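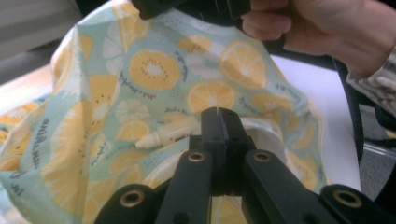
Mayrhofer

Questions we get about chores and machines
Updated Sep 10, 2025

Since we opened the Unasance help desk in Stevstead, the same questions keep landing in our inbox, and I do love answering them, but I thought it would be kinder to everyone to put the answers in one place. If yours is missing, write to us anyway!

Can a robot put my laundry away yet?
Bits of it, on a good day, with the right basket and a fair amount of patience. Cloth is still the hard part. A mug is the same mug wherever you set it down, but a cotton bag takes a new shape every time it's touched, and the machine has to work out all over again where the corner went and how many layers it has hold of. Our own trial robot, Skullance, is lovely with towels and rather hopeless with anything that has straps.

Why is so much of the work still done by people?
Because somebody has to show the machine how. A person takes a gripper in each hand and does the chore with those, so that what gets recorded is already in a shape the robot can use. A tote bag and a plastic basket side by side on a table will keep you busy for a good long while, believe me. In June we asked for 200 rounds of one simple tidying job, and I came away with a new respect for my own ten fingers (and a sore thumb).

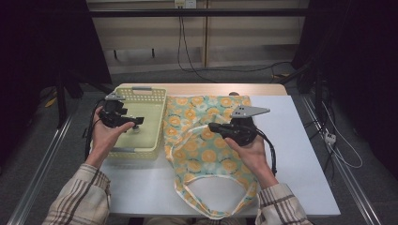
AT HOME

Which chores are closest?
Floors, of course, and those have been with us for years. After that I would say moving firm things from one spot to another: cups to a rack, toys to a bin, cans to a shelf. Folding comes further down my list, and making a bed with a fitted sheet is right at the bottom, where it sits for most of us humans too.

How long does it take to fold one towel?
Skullance needs 3 minutes when all goes well. Yes, you can do it faster. On the other hand, it doesn't mind if you go and have your coffee - and I usually do.

Will it be safe around my kids and pets?
Please wait on this one. We only run ours with a grown-up standing by the off switch, and I wouldn't suggest anything looser for a family kitchen today.
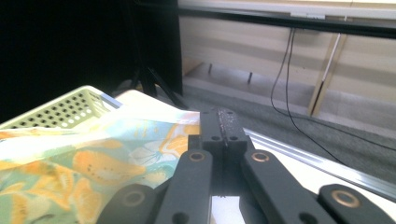 In the shop

We run a small packing room. Should we be shopping for one?
If your goods come in boxes, it is well worth a conversation. If they are soft, floppy or bagged, I would hold on to your packers and look again next year. Send us a note with the sizes and weights of what you handle, and whether it all arrives facing the same way, and we'll write back with what we think.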